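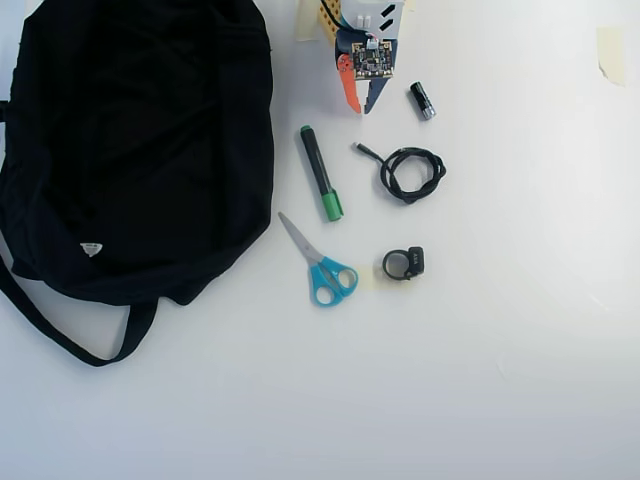
4. Putting loose items into a bag

Read section 3 first. If the arm has not been homed since it was last switched off, nothing in this section will work, and some of it may damage the fingers.

The sales sheet for the Fevavine calls this job "tidying". We would ask you to think of it as picking up one object at a time and letting go of it over an opening. A person clears a small heap of desk items in less time than the arm takes to plan its first move. If you only want a clean desk, use your hands.

4.1 Preparing the table

1. Use a plain, matt, light-coloured top. Patterned cloths confuse the object finder.
2. Lay the bag on one side of the table, strap away from the items.
3. Open the mouth of the bag yourself and prop it. The arm cannot do this. Corina Bogdan's team at Leltport spent most of July trying, and the routine was left out of this release.
4. Spread the items so that none touch. Leave two finger widths between them.
5. Mark the corners of the work area with masking tape and do not move the table afterwards.

Note: A soft bag that has slumped flat is read as part of the table or as one very large item, depending on the light. Neither is useful.

4.2 Running the job

1. Select BAG from the task menu.
2. Check the outlines on the screen against what is on the table. Delete any false ones. Pieces of tape are often listed as items.
3. Press START and keep one hand near the stop button.
4. When the arm pauses with an item held, look at the grip before you press CONTINUE.

Caution: Keep scissors closed and pick them up by the blades' pivot only. If the outline sits on a handle loop, cancel. A dropped pair can travel further than you would think.

Caution: Do not let the fingers close across both ends of a battery if you have fitted bare metal tips.

4.3 What to expect

Pens and markers go well if they lie across the fingers. Coiled cables do not. The arm takes hold of one turn, lifts, and the rest unwinds. Tie cables before you start.

Small round batteries roll when nudged. After a second failed attempt the arm gives up and marks the item as done. This is a known fault, and the count on the final screen should not be trusted.

In our own trial of 500 picks, 122 had to be finished by hand. Those were single items on a clear table, with Nazar Kostiuk standing beside it. Expect worse at home.

4.4 If the arm stops

E2: item lost. Clear the fingers and press CONTINUE.
E5: strap caught. Switch off at the wall before you free it.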